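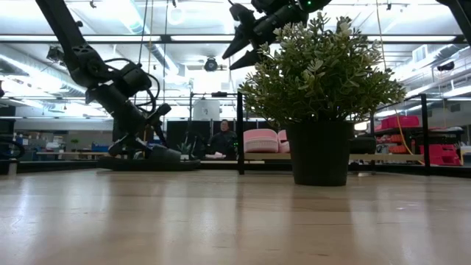
Shemweta Hall, shared floor
Minutes of the space and furniture meeting, December, started 4:10 pm

Present: most of the floor, plus two from the office side. Apologies taken, list is with the sign-in sheet.

Previous minutes
Accepted. One correction, the shelving quote was from Mostik, not Mernska. Fixed in the file copy.

1. Plants
Long one this time. Agreed the green bushy plant in the black pot stays on the wood table for now. Watering is a mess, at least three people doing it on the same day and then nothing over the break. Sheet to go up by the sink, put your initials and the day. Saucer wanted under the pot, the tabletop is glossy and we don't want a ring in it. Somebody has a spare saucer at home, will bring.
Question whether it gets enough light there. No one knows. Leave it till January and see if it gets leggy.
More plants? General yes, small ones, nothing that drops leaves. Cap of 142 for the whole lot including pots. To come out of the furnishings line.

2. Table
Finish still good. Reminder, no tape straight on the wood, and wipe with the soft cloths only, not the blue scrubby ones. Blue ones to be moved to the sink drawer so nobody grabs them by mistake.
Unura's offer to refinish the top came in at 1,817. Too much, and it doesn't need it yet. Ask again in summer. Some talk of doing just the long front edge ourselves, left open.

3. Seating
Most time spent on this. Complaints about chairs being left in the walkway, worst between the table and the wall. Chairs go back where you got them, end of the day at latest. Gray mesh is holding up better than expected, vacuum with the brush head and don't soak it. Check the piping for loose threads when you clean, cut them, don't pull.
Pink cushions. Split opinion. Half the room wants them kept, the other half says they just migrate. Decision: they stay, but they live in the back area, not on the floor.
Mernska can do replacment seats, same charcoal color, 493 for the set with delivery. Voted yes if the January budget allows it. Office side to confirm.
Wall scuffs came up under this too. Chair backs get the blame. Get the leftover touch-up paint out of the store and try a patch down low first, the white may have yellowed in the can. If it doesn't match then the whole wall needs doing and thats a separate quote.

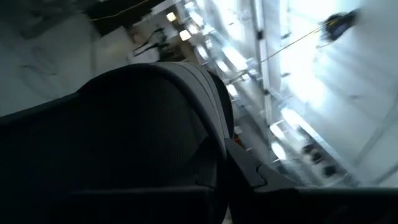
4. Packing foam and boxes
The pile in the store is now blocking the second shelf. Everybody agrees it has to go, not everybody agrees which bits. Went through it quickly:
Boxes: keep the ones with all flaps intact, flatten the rest. Flattened goes to the card cage, tied please. Last pickup was refused for being loose.
Bubble wrap: keep one roll. Rest to Mostik, they said they'd take it for outgoing orders.
Loose fill: bag it, tie the bag, bin it.
White foam blocks: discussion. These are the shaped ones, with ledges and steps, and they're awkward to stack. Suggestion was to mark up anything we plan to cut before it goes back on the shelf, in pencil or something else light, so the next person knows it's spoken for. Marker bleeds onto whatever you pack against it, avoid.

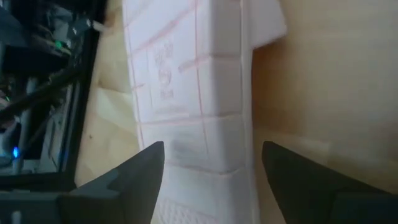 Blocks with nothing marked by the end of the month get recycled, if the recycler takes that type. Look for the symbol. If you can't read it, put the block in the "ask" crate and not in the general bin. Cutting to be done over the mat with the long blade, sweep up straight after, the crumbs get into everything and the vacuum doesn't like them.
Some asked for a foam bin with a lid. Fine, if it fits under the shelf. Measure first this time.

5. Lights and cables
Ceiling panels all working at present. Last one out turns them off, switch is still the one that sticks, push till it clicks.
Cable tidy day postponed, bring your own velcro ties. Any cable running where people walk gets a cover or gets moved. Black covers preferred, Unura stocks them.

6. Back shelving
Unlabeled things are a problem again. Labels on the front edge of the shelf, not on the item. Two shelves set aside for shared supplies, the rest by project. Heavy stuff low.
Mostik shelving quote deferred, see if the clear-out gives us enough room first.

7. Moving the table
Proposal to turn the wood table a quarter turn so the long side faces the shelving. For: easier to get a cart past, and people sitting behind wouldn't be stuck looking at a panel. Against: glare on the top could get worse and the plant would probably need a new spot. Would need everything off it and a few hands for an hour or so.
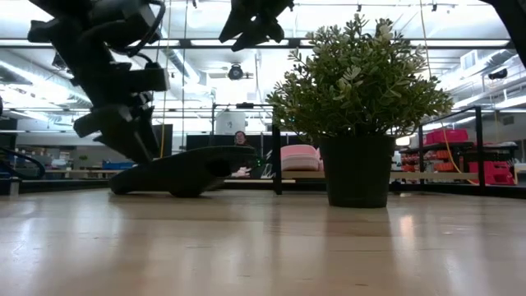 One of the morning group objected that turning it just shifts the tight spot to the other side, and asked for the new outline to be taped on the floor for a week before anyone lifts anything. Agreed, taped on the floor is fine, tape on the table isn't (see item 2). Plant to be decided after the tape trial.

8. AOB
Fridge shelf, clear it before the break, anything left gets tossed.
Broom is missing. If you have it, put it back, no questions.
Spare key to the store is at the office now.

Actions
Watering sheet up by sink, this week
Saucer
Blue cloths to sink drawer
Paint patch, low on wall
Confrim seats with Mernska once budget is in
Bubble wrap over to Mostik
Measure under shelf for foam bin
Floor tape for table outline

Next meeting January, same time, same table if it hasn't moved. Closed 5:25 pm.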